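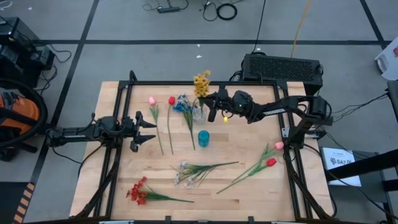

Flower table opens in Wostgate on Thursday

WOSTGATE. A long-awaited table for arranging artificial flowers will open to the public on Thursday at the Gremilside hall. Visitors can come in, choose stems from the boxes, put together a bunch in a vase and take it home the same evening. The price is 9 for one bunch, and the vase is included. Children under school age do not pay if they share a vase with an adult.

The idea comes from Zaltano, the small shop for home decoration on the market street. In the spring the shop held four trial evenings in its back room, and all the places were taken in two days. The back room has space for only a few people, so the shop asked Gremilside for a bigger place. The hall agreed to lend it the east side until the end of December.

The stock for the opening is 478 stems. Most of them are spring flowers. There are tulips in pink and in red, single or with two heads on one stem, and there are bunches in white, yellow and red, as well as blue sprays with plenty of green. The shop says the tulips were the first to finish on every trial evening, and for this reason it ordered more of them than of any other kind. The yellow bunches have small blossoms and they go well in a clear vase where the stems are allowed to show.

Visitors who have never arranged flowers should not worry, because there is a short introduction at the beginning of every hour. The advice is simple. Lay the stems flat on the table first, next to each other, and look at the colors before anything goes into the vase. Begin with the fullest bunch and let it stand straight in the middle. After this, add the single stems one by one and turn the vase a little each time. A tulip with big leaves needs more room than people expect, and it often looks better near the rim than in the center. The white bunches with long leaves can be opened by hand, so that the leaves fall over the side.

Artificial stems have wire inside and they can be bent. Shorter flowers are also possible, but visitors are asked not to cut the stems by themselves. There will be a cutting place near the entrance, where the staff have the right pliers. Last spring several pairs of household scissors were broken in this way.

The vases come from Jurčo, a glass workshop outside the town. The workshop has prepared 50 vases for the first week, all of clear glass. People who already have a vase at home may bring it, and in this case the bunch costs less. Small cups can be used too, for one or two short flowers on a windowsill or a desk. The shop recommends a cup with some weight in the bottom, or a handful of small stones, because a tall tulip will pull a light cup over.

There was some discussion in the town about the choice of artificial flowers. A few readers wrote to us in the summer that a real bouquet is nicer and that the market already sells it at a good price. Zaltano answers that it does not want to take customers from the market. According to the shop, many of the visitors in spring wanted flowers for places where real ones do not last, such as a dark hallway or an office that is closed over the weekend. Others have an allergy or a cat at home.

For cleaning, the shop suggests a soft dry brush once a month. Stems with dust deep in the leaves can be wiped with a damp cloth, but they should lie flat until they are fully dry. They should not stand for a long time in strong sun. The red ones lose their color first.

The table is open from 4 in the afternoon until 9 in the evening. Reservation is not necessary on the opening day, but groups should speak with the shop before they come. The entrance is from the parking lot, as the front door of the hall is under repair. Unused stems can be returned to Zaltano within one week, if they were not cut.

A second order of flowers is planned for November. It will have more winter colors, and also some branches with berries.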